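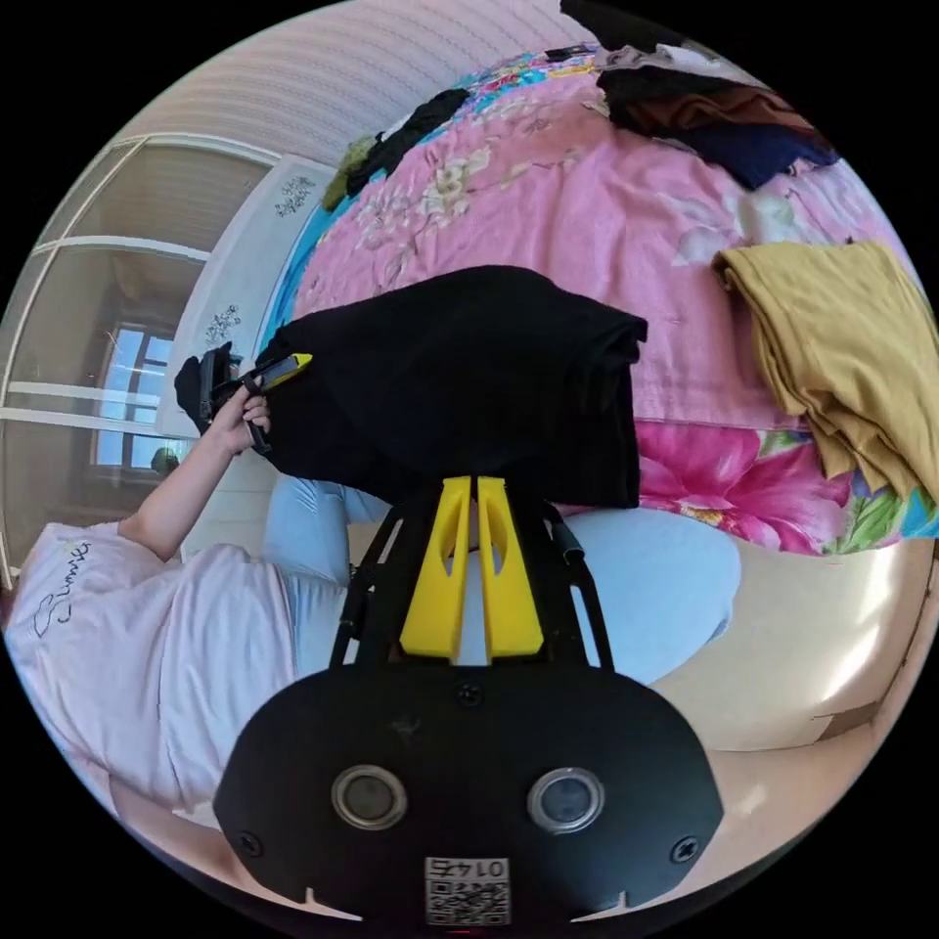 Kultomham grip-loss fault

Last edited December 5, 2023, by Encarnación Ortuño

We use cookies to remember your reading settings. Accept / Manage

The Kultomham grip-loss fault is a failure seen in two-handed cloth folding, where one gripper's fingers report closed but hold nothing, or hold only one layer. First written up in October by the Dolby group, during work on folding dark clothes on beds. The name comes from the Kultomham folding program, not from the place it was found. Also called "ghost pinch" in some notes.

Background

Kultomham learns folding from human demonstrations. A person holds a gripper in each hand, picks up clothes with the finger tips and folds them on an ordinary surface, often a bed with other clothes lying on it. Recordings from the grippers are then used to train a two-armed robot. The full set at the time held 3,000 folds, of which 800 were of black or very dark garments.

Both grippers have to agree. If the left one has a corner and the right one has the middle, the robot lifts both at once. If one has nothing the garment swings, drags or drops. Not dramatic by itself, but the arm keeps going.

What goes wrong

The fingers are tall, with long slots cut through them. Soft fabric can bunch up and rest on top of the tips without being properly between them. From the wrist, a garment resting and a garment pinched look nearly alike, worse with black cloth where folds don't show up well. The program reads "held" and moves to the lift.

Three forms are listed:

– Resting grip. Cloth sits on the tips, falls at the first pull.
– Single layer. Fingers catch the top layer of a folded garment, the bottom one stays behind.
– Bedding catch. Fingers take the sheet or quilt along with the garment. Most serious of the three, because the pull can bring a whole pile of clothes with it.

Long garments are the hard case. Trousers pulled out across a bed put load on both ends, and a weak grip shows only when the other hand is already moving.
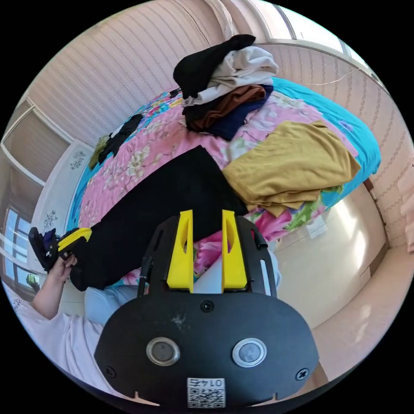 The October incident

During a robot trial at Cabello, the right arm reported a good grip on a pair of black trousers. It had caught the quilt. Both arms moved apart, the quilt came tight, and the left arm kept pulling untill its force limit tripped. The right arm had no such limit set – it had been switched off for an earlier test and left off. An operator reaching in to free the cloth got two fingers trapped between the quilt and the bed frame. Bruising only. Emergency stop was pressed by a second person.

Logs were checked afterwards. 193 lifts over the trial period showed a closed signal with the fingers nearer together than the cloth should allow. Most had been passed as good.

Causes

The write-up gives no single cause. Finger gap was measured but not used in the decision. The camera view from the wrist was trusted too much. Demonstrations were part of it too: people feel a slipping garment and correct it without thinking, so the recordings have few clear failures to learn from. Dadel, who supplied the arms for the trial, added that the force limit should not have been something an operator could turn off at the panel. Later versions lock it.

Fixes

Current practice is a short test pull before any real lift. The gripper raises the cloth a little and stops, then the gap and the pull force are both checked. If either is off, the fingers open and try again, 2 tries at most, then the arm backs away and waits. Slower, and some operators complained about that.

Demonstrators are now asked to record bad grips on purpose and mark them. Bedding has to be marked seperately from clothing as well. Hands stay out of the work area till both arms show stopped, no exceptions for "just freeing a sleeve".
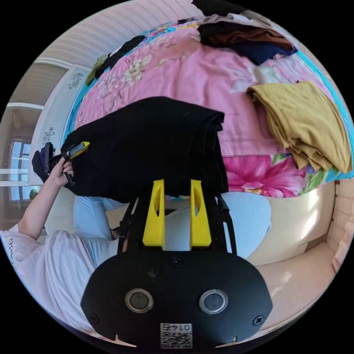 Can the fault happen with light-colored clothes?

It can, mainly the single-layer form. Light cloth makes a resting grip easier to spot, but the wrist view still can't show how many layers are between the fingers, so the test pull is used for every color.

See also: force limiting, slip detection, cloth handling

Get new articles by email once a month. Sign up / No thanks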